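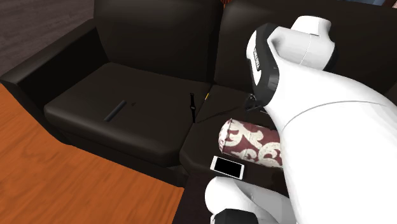 Flillemico Teach Station

Print this page | E-mail this page

April 26, 2018
By the Andlow product desk

The Flillemico Teach Station is a remote control and recording kit for single-arm robots. An operator moves a hand controller, the arm follows, and the session is saved as a demonstration for training. It works with a physical arm or with the Wasuvura simulator, using the same controller and the same file format.

What it records

Each demonstration holds joint positions, gripper opening, controller input and up to three camera views, all on one clock. Recording starts and stops with a foot pedal. A bad take can be thrown out with a double press - no need to go back to the keyboard.

Hand guiding

On arms that allow it, the operator can also take hold of the wrist and lead the arm through the task. The station logs a hand-guided run the same way as a remote one. Hand guiding is not available in simulation.

Simulated rooms

The Living Room pack has 149 start layouts. Small household items such as a phone, a wristwatch or a pencil are set out on a sofa with a patterned bolster, and the operator teaches the arm to pick one up. Dark items on dark upholstery are included on purpose. Slim items lying flat are slow to pick up by remote control, and we suggest new operators start with the bolster.

Layouts can be edited and saved under a new name. Lighting and camera height are set separately.

In the box

Hand controller with wrist strap
Foot pedal, 2 m cable
Control unit and power supply
Wasuvura license, one seat
Living Room pack

Specifications

Controller weight: 712 g
Update rate: 100 Hz
Storage: almost 934 hours of joint data without video
Connection: Ethernet or USB

Ordering

Part number FTS-1. Units ship from our Pacheco warehouse. The arm and cameras are not included. A Kitchen pack is planned for June and will be sold separately - current owners will be able to load it without a firmware update.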